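셀프 도배 후 이음매가 벌어지는데 부분 보수로 될까요?

작성자: 시그네 (Signe Grímsdóttir)

안녕하세요, 눈팅만 하다가 처음 글 올려봅니다. 지난 9월에 작은방 한쪽 벽만 포인트 벽지로 셀프 도배를 했어요. 잎사귀 무늬가 큼직하게 들어간 합지 벽지고요, 풀은 가루풀을 물에 개어서 썼습니다. 원래 있던 벽지는 다 뜯었는데 안쪽 초배지는 군데군데 남아 있길래 그냥 그 위에 붙였어요. 뜯다 지쳐서요 ㅠㅠ

처음 이틀은 정말 예뻤거든요. 친구들한테 자랑도 하고 그랬는데, 마르고 나니까 창문 쪽 이음매 두 군데가 머리카락 굵기로 벌어지더라고요. 그러려니 했는데 보일러 켜기 시작하고 나서 한 군데는 이제 멀리서도 하얀 줄이 보여요. 끝부분은 살짝 들떠서 손으로 누르면 바스락 소리도 나고요.

벽 높이가 212cm라 한 폭에 들어가는 양은 많지 않은데, 문제는 벽지가 이제 한 롤도 안 남았어요. 자투리만 조금 있습니다. Osivville에 있는 매장에서 샀는데 전화해 보니 그 무늬는 들어오긴 하는데 생산 번호가 달라서 색이 미묘하게 다를 수 있대요. 그래서 궁금한 건 이거예요.

벌어진 데만 풀을 다시 넣어서 당겨 붙일 수 있는지, 아니면 그 폭을 아예 뜯고 다시 해야 하는지요. 그리고 무늬가 큰 벽지는 원래 이렇게 잘 벌어지나요? 옆방 민무늬 벽지는 같은 풀로 했는데 멀쩡해서 더 억울합니다. 다음 달에 부모님이 오시는데 그 전에 어떻게든 해놓고 싶어요. 경험 있으신 분들 도와주세요!

작성자: Harvey Boychuk

저도 똑같은 일 겪었어요. 그냥 같은 색 실리콘 쏘세요. 티 안 납니다. 저는 욕실 앞 벽에 그렇게 했는데 3년째 잘 살고 있어요.

작성자: 레이프 (Leif Ásgeirsdóttir)

윗분 말씀에 죄송하지만 벽지에 실리콘은 말리고 싶어요. 나중에 그 위에는 풀이 안 먹어서 다시 도배할 때 진짜 고생합니다. 제가 전에 살던 집이 딱 그랬거든요, 전 세입자가 이음매마다 실리콘을 발라놔서 칼로 긁어내느라 주말을 통째로 날렸어요.

일단 들뜬 것과 벌어진 건 따로 보셔야 해요. 들뜬 부분은 금방 잡을 수 있습니다. 가장자리를 얇은 플라스틱 카드로 조심조심 들고, 안쪽에 이음매 전용 풀을 붓으로 얇게 발라주세요. 도배풀보다 좀 되직하고 빨리 붙는 거 있어요, 저는 Dokden 거 튜브로 된 걸 썼는데 혼자 쓰기에는 제일 작은 것도 남더라고요. 바르고 나서 5분쯤 기다렸다가 롤러로 살살 밀고, 삐져나온 풀은 꼭 짠 스펀지로 바로 닦아내세요. 마르면 번들번들하게 자국이 남는데 그거 정말 안 지워져요 (저희 집 현관에 아직도 있습니다...).

벌어진 건 이야기가 좀 달라요. 합지는 풀 먹으면 늘어났다가 마르면서 줄어드는데, 풀을 바르고 충분히 불리지 않은 채 붙이면 벽에서 혼자 늘었다 줄었다 하면서 틈이 생기거든요. 이미 마른 종이를 당긴다고 다시 오지는 않아요. 억지로 당기면 찢어집니다. 틈이 1mm 안쪽이면 색을 맞추는 쪽이 나아요. 벽지 바탕색하고 비슷한 수채 색연필이나 아크릴 물감을 아주 묽게 타서, 틈 안쪽으로 보이는 하얀 초배지만 가는 붓으로 칠해주는 거예요. 자투리가 있다고 하셨으니 거기에 먼저 칠해보고 마른 색을 확인하세요. 젖었을 때랑 마르고 나서 색이 꽤 다릅니다.
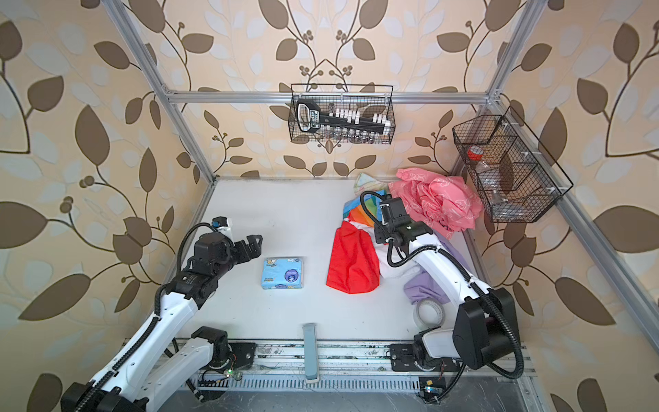
그리고 무늬 큰 벽지가 더 잘 벌어지는 건 아닌데요, 벌어졌을 때 훨씬 잘 보여요. 잎이나 줄기가 이음매를 가로질러 가니까 눈이 그 선을 따라가다가 딱 끊기는 거죠. 민무늬 방도 손전등을 벽에 바짝 대고 옆으로 비춰보시면 틈이 있을지도 몰라요. (안 보시는 게 정신 건강에 좋을 수도 있고요!)

무늬가 가로지르는 데는 바탕색으로만 칠하면 줄이 그어진 것처럼 보여요. 잎이 지나가는 자리는 잎 색, 바탕 자리는 바탕 색, 이렇게 나눠서 콕콕 찍어주세요. 귀찮긴 한데 한 폭이면 40분이면 합니다. 저는 라디오 틀어놓고 했더니 은근히 재밌었어요.

멀리서도 하얀 줄이 보인다는 그 한 군데는 2mm가 넘는 것 같으면 칠로는 한계가 있어요. 자투리를 무늬 맞춰서 손가락 폭으로 길게 찢어 (자르지 말고 찢으셔야 가장자리가 얇아져서 티가 덜 나요) 위에 덧붙이는 방법이 있는데, 자투리에 같은 무늬 부분이 남아 있어야 가능합니다. 옷장이나 커튼으로 가려지는 위치면 저라면 그냥 가릴래요.

보일러 얘기도 하나만. 도배하고 나서 며칠은 창문도 닫고 난방도 약하게 두는 게 좋은데, 지금은 이미 지난 일이니까 보수한 다음에만 지켜주세요. 특히 창문 쪽이라니 환기한다고 활짝 열어두면 그쪽만 먼저 말라서 또 벌어져요.

작성자: 에이빈뒤르 (Eyvindur Norðdahl)

레이프 님이 거의 다 써주셔서 저는 초배지 얘기만 할게요. 기존 초배지가 군데군데 남아 있었다면 그게 벽에서 떨어지고 있을 수도 있어요. 들뜬 데를 들어봤을 때 종이 뒷면에 얇은 누런 종이가 같이 붙어 올라오면 벽지가 아니라 초배지가 떨어진 거라서, 풀을 그 종이 뒤쪽, 그러니까 벽하고 초배지 사이에 넣어야 합니다. 앞에만 바르면 며칠 있다가 또 일어나요. 제가 그걸 모르고 세 번을 붙였습니다 ㅋㅋ

새 롤을 사서 그 폭만 다시 하는 건 저는 반대예요. 생산 번호 다른 벽지를 나란히 붙이면 낮에는 괜찮다가 저녁에 전등 켜면 바로 보이더라고요. 정 새로 하실 거면 구석에서 구석까지 한 면을 다 하세요. 물감은 화방에서 제일 싼 것 1000원짜리 낱개로 두세 개면 충분하고요.

작성자: 시그네 (Signe Grímsdóttir)

우와 다들 감사해요! 방금 들춰봤는데 에이빈뒤르 님 말씀대로 누런 종이가 같이 올라오네요... 범인을 찾았습니다. 일단 풀부터 사 와서 들뜬 데 붙이고, 가는 틈은 물감으로 칠해볼게요. 제일 심한 데는 책장을 옮겨서 반쯤 가려지는지 보려고요. 혹시 초배지 뒤에 풀 넣을 때 주사기 써보신 분 계세요? 카드로 들다가 찢을까 봐 겁나서요.

작성자: 에이빈뒤르 (Eyvindur Norðdahl)

주사기 됩니다. 바늘 없는 걸로 사시고, 풀은 물을 조금 타야 나와요. 한 번에 많이 넣으면 그 자리만 볼록해지니까 조금씩 넣고 롤러로 밀어가면서 하세요.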